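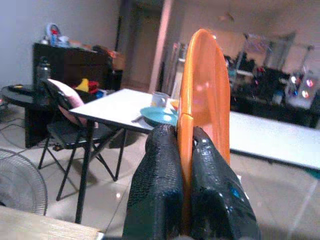 Section 3. Setting up your Celtavo lamp for the dining corner

Good light over a table makes a bigger difference than almost anything else you can do to a small room, and it's a great first project with your Celtavo. The lamp ships with a plain white diffuser and a pack of color filters, and you'll want to have the table where it's going to stay before you start aiming anything. A white tabletop like the one with the light blue plate and the little mug on it is a gift here, as it bounces light back up at people's faces and you can run the lamp a full step lower. Dark tops soak up light, so expect to go brighter. Orange plastic glows beautifully when light comes through it, and the amber filter in your pack gives you that same kind of warmth over dinner!

Before you begin

You need the lamp head, the arm, the clamp, the power brick, and the short hex key taped inside the lid of the box. Batteries for the remote are not included (two AAA). If you bought the Todley clamp separately, read the note after step 4 first, it goes on in a different order.

CAUTION: Keep the power brick unplugged until step 7. The lamp remembers its last setting and may come on at full brightness.

Mounting the arm

1. Pick a shelf, a sill or a sturdy cabinet edge within reach of the table. The clamp opens to 3 inches.

2. Loosen the thumbscrew all the way and slide the clamp on until the rubber pad sits flat.

3. Tighten by hand. If the clamp still turns when you push on it sideways, give the screw another half turn with the hex key.

4. Drop the arm into the collar on top of the clamp and press until it clicks. The click is quiet. Tug upward to check.

Note: With the Todley clamp, fit the arm to the collar first and then mount the whole thing. The screw on that one is on the underside and you can't reach it comfortably the other way around.

5. Slide the lamp head onto the free end of the arm, cord side toward the wall.

6. Run the cord back along the arm through the clips. Leave a loose loop at the elbow, big enough to put two fingers through, or the arm will pull on the cord every time you move it.

7. Plug the cord into the brick and the brick into the wall. The small light on the head blinks green and goes out.

CAUTION: Do not run the cord under a rug or across the path where chairs slide in and out.

Finding the right height

Sit down for this part. Really, sit in every seat! What looks perfect standing up is often a bare bulb in the eyes of whoever has the far chair.

8. Set the bottom of the lamp head 31 inches above the tabletop. Turn the lamp on with the center button.

9. Look across the table. If you can see the inside of the diffuser, bring the head down an inch or so and look again.

10. When it feels right, tighten the elbow knob. Snug is enough.

If you add a cushion to a chair, check again from that seat, as even a thin one changes your eye level more than you'd think. Folding chairs tend to sit differently from the regular dining kind too, so try whichever ones you pull out for company.

Using the filters

The filters are the fun bit. They slip into the slot between the lamp head and the diffuser, smooth side down.

11. Turn the lamp off and wait 3 minutes.

12. Pull the diffuser straight down. Don't twist it.

13. Slide a filter into the slot until it stops, then push the diffuser back up.

Amber is lovely for supper and for late evenings. Rose is softer and makes a white wall look almost painted. The blue one is best for craft work, and it does no favors to food (spaghetti looks awful under it).

You can stack two filters, and we hope you'll play with that. Amber over rose is the favorite here. Three will not fit, and forcing them can crack the slot.

CAUTION: Use only Celtavo filters. Kitchen wrap, paper and cut-up folders can soften or scorch.

Saving a scene

The remote holds 14 scenes. To save one, get the brightness where you like it, hold the number button until the lamp blinks twice, and let go. For scenes 10 and up, press the + button first. Scenes save brightness and fade time only, so you'll still swap filters by hand.

If the remote asks for a pairing code, enter 3977. You only need to do this once, unless you take the batteries out for more than a day.

Cleaning

Wipe the diffuser with a damp cloth. Filters can be rinsed in lukewarm water and stood on edge to dry. No dishwasher.

Continue to Section 4, Timers and fades.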